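Visit to the training hall at Kemeys

Four of us went to Kemeys in February to see the robot panel operator that Girar has been offering to sites like ours. We wanted to know what it would cost to run one, and what we would have to change in our switch room before it could be used. Olga Cordeiro met us at the gate at 9.30 and we were in the hall by ten, after the safety talk.

The demonstration takes place at a pair of grey control cabinet doors with lamps, push buttons, rotary switches and an emergency stop. The hand has jointed fingers and works the same switches a person would. Sajib Marikar asked for the selector switch, as that is the type we have most of. 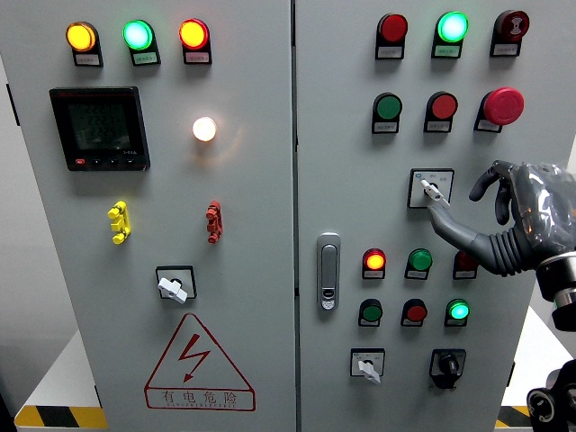
Do we have to replace our existing panels before buying?
Girar quotes for panels as they stand, provided the labels are up to date and there is clear floor in front of the doors. A survey comes first and is charged separately.

The survey is a day's work and the fee is taken off the order if we go ahead within 60 days. Olga gave us the form, and Ynyr Ellis has it. She also said that most of the delay on other sites had come from drawings that did not match the doors, so we should check ours now. Eifion Prydderch thinks two of ours are wrong.

On price, there are two ways to go. We can buy outright, or hire for a year with the option to buy at the end. The purchase price does not include the floor work, the spare hand or the training. Training is 20 hours per operator and has to be done at Kemeys. Travel would come out of our own budget.

Hand covers are a running cost we had not put in the first draft. A pack is £60. Service is due every 1,000 hours, and Sajib worked out that our planned use comes to 1,152 hours a year, so we should budget for one service in the first year and sometimes two after that.

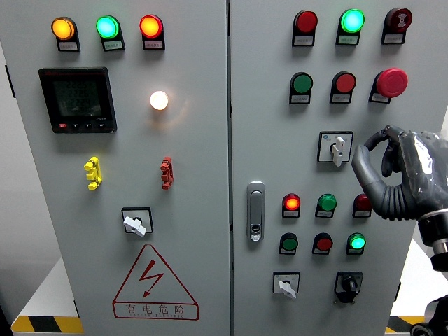 Clenberg Works, Electrical Maintenance Department

After lunch we went through the list of questions Unnur Nørgaard had sent ahead. Most were answered. The two left open are who pays for carriage if the arm goes back for repair, and whether the Brekumano software licence is per machine or per site. Olga will reply in writing.

We also asked about emergency stops. Our rule is that a person stays within reach of the stop whenever the robot is at a panel, and Girar's own instructions say the same. There is therefore no saving in staff time in the first year, and the budget should not show one.

Ynyr is in favour of hiring. Eifion would prefer to wait until the drawings are corrected. The survey fee can be met from this year's money, and the rest would have to go into next year's request. Copies of the price list are in the department office.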